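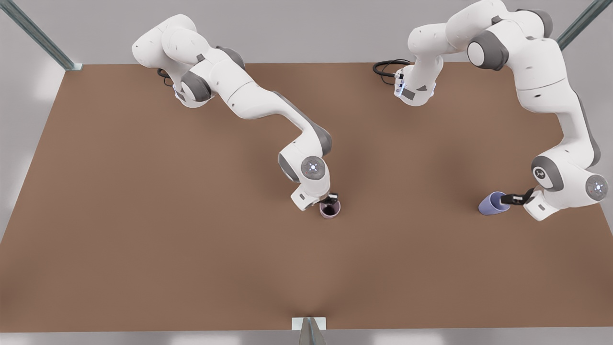
Learning to love the slow supper

I used to eat dinner in 14 minutes flat, standing up, phone in hand. Then I moved to Brirkgate and met Rommel Ignacio downstairs, who cooks beans all afternoon (all afternoon!) and won't let you leave before the second bowl.

So last May I started copying him. Onions first, low heat, radio on. I burned the first batch and ate it anyway, with a lot of bread.
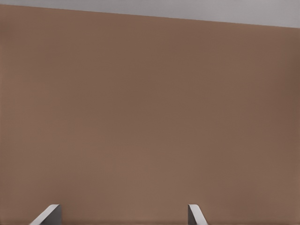

What I'd tell a beginner

Soak the beans overnight, salt them early, and don't lift the lid every four minutes like I do. Oh, and make too much – they're better the next day, cold, straight from the pot.

Print this article | E-mail to a friend

We use cookies to improve your visit. Accept

Comments

Efren Sebastian: Bay leaf! You forgot the bay leaf.

nettie_k: Made these for my sister, she wants more.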